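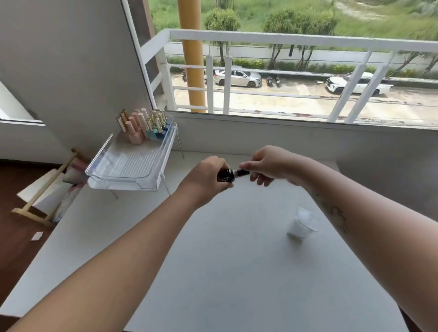 I've been using the Zandamik gripper kit for 2 months now and I have opinions. My build is a small desktop arm that's supposed to pick up a nail polish bottle, unscrew the cap and put everything back where it found it. My friend Priya Haverford does nails and I promised her a helper, so no pressure!

First, the good stuff. The kit comes as 44 parts in labeled bags, and I had the gripper closing on its own in one long evening (with a break for pasta). The printed guide is great up to page 9, then it skips the wiring for the wrist motor completely. I found the right diagram in the downloads on the Zandamik site, under the older model, so go get that before you start.

The fingers are my favorite part. They have soft rubber pads that you can swap without tools, and the narrow set holds a small round bottle way better than I expected. Square bottles are fine too. Tall skinny ones tip if you grab them above the middle, so I set my grab height low and left it there.

Now the twisting. Opening a cap by hand is one of those things you do without thinking, one hand holds and the other one turns, and a single gripper can't do that. You need something to clamp the bottle. I ended up buying the Kasprzak bench clamp separately and lining the jaws with a piece of bike tube, and wow, what a difference. Before that it just spun the whole bottle around like a top. I really think a clamp should be in the box at this price.

The wrist motor is loud, kind of a coffee grinder whine, and it gets stubborn with dried polish on the threads. Wipe the necks first. The software crashed on me 6 times in the first week and hardly at all after the update.

Would I buy it again? Yeah, for the gripper alone. I'm holding off on their camera add-on until August, when the new one is supposed to ship.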